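Plikora office network, progress report for February
Prepared for Maricruz Olvera
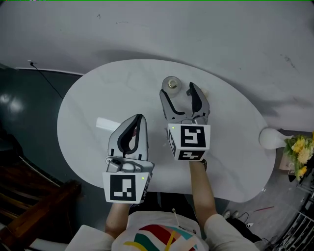

Noemí Medrano wrote under the last report that the wireless still drops for her when she walks from the second floor to the stairs, and she asked if the old access points are to blame. They are partly to blame. The two access points on that side used the same channel, so laptops stayed connected to the weaker one for too long. I changed the channels and lowered the transmit power.

Work done this month:
All 52 access points now run the same firmware. The guest network has its own address range and can not reach the file server any more. We moved 327 laptops from the shared password to personal certificates.

The log server recorded 3,678 failed logins in January and 3,187 in February. I expected a bigger change — most of what remains comes from old printers which still try the former password.

Not finished: the DHCP backup on Cropper. Tâm Kim tested the switchover one time and the leases were not copied. We will repeat it after the update.

I ask for approval to buy four replacement switches from Vimon. The offer is in the shared folder.

Nikola Sowa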